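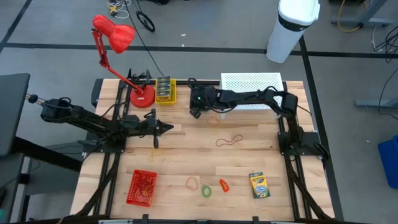

Somebody at the Ondemcombe meeting told me afterward that they'd given up on saving tomato seed altogether, since every packet they put by had come up as something different, and was it even worth the bother? So I'd like to start there tonight, with that question, and take my time over it.

(Wait for people to sit. Pass the seed jars along the front row.)

Yes, it's worth it! But I did the very same thing my first few years at Clernholm. I grew squash next to squash next to squash, saved the lot, and got a row of something pale and stringy that even the hens walked past. Tomatoes mostly look after themselves, bless them, though the big potato-leaf kinds will cross if the bees are busy. Beans are easier still, and if you're new, please start with beans.

(Slow down here, I always rush this part.)

Fermenting. Squeeze the seeds and pulp into a jar, add a splash of water, and leave it on a shelf for 3 days. It will smell. My kitchen smells of it for most of September and I've stopped mentioning it to visitors. Rinse in a sieve, spread on a plate (never paper towel, you'll be picking fluff off until Christmas), and stir them with a finger when you walk by.

Storage. Envelopes, then a tin, then the coldest closet you have. Write the name and the year on it the same evening. I have up to 200 envelopes at home and a fair few just say "good one."

(Tell the Sindalville story if there's time: the swap where I came home with 2 bags of the same lettuce.)

Finish with the Czarnecka pole bean, and let people take a pinch each from the blue bowl. Ask them to bring some back next fall. Then tea.

Comments

beanrow349: I kept my squash apart by hand pollinating and taping the flowers shut overnight. Fiddly but it came true.

Marrowfat: Do peppers need fermenting too?

beanrow349: No, just scrape them out and dry them. Wear gloves for the hot ones!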